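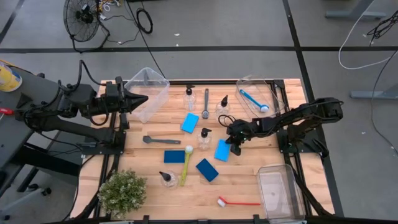
Fig. 1. Tabletop sorting task, two-arm table, with bottles, sponges, brushes and bins.

Grarkwood Household Chores Program
Progress report to the Arancibia Fund, period ending December

Summary

The question you are paying us to answer is whether a pair of robot arms can tidy up after the dishes. The answer this period is "sometimes, and bring a book." We completed 143 full runs of the sorting task, up from a number last period that we would prefer to leave in last period's report.

What the task is

Sponges, brushes and pump bottles start out scattered on the tabletop and are supposed to end up in clear plastic bins. A run counts only if every item is put away without a person reaching in. A bottle lying on its side is a legal starting position. So is a brush lying at an angle, and the arms have strong feelings about those.

What works

Sponges. They are soft, they forgive a bad grip, and they don't roll. If your household consists entirely of sponges, we are ready to ship. Handing an item from one arm to the other also improved once the Clumatwood team rewrote the timing, and the arms now wait for each other with something close to manners.

What doesn't

Clear bottles going into clear bins. The vision software still loses the edges of both, and dropped bottles account for most of our failed runs. Long-handled brushes are second: the grip is fine, but the handle catches the rim on the way in. Median time for a clean run is roughly 13 minutes. A bored teenager is faster, though harder to schedule.

Budget and schedule

Spending is on plan except for replacement fingertips, where we are over by 2 sets. The move to the Elutport test kitchen slips by two months. We would like the bottle problem fixed before we add running water to it.

Next period

Retrain on clear plastic, try bins with a wider mouth, and repeat the brush trials with both arms. The demo remains set for a Friday afternoon. Please let us know how many people you are bringing, and whether they mind watching sponges.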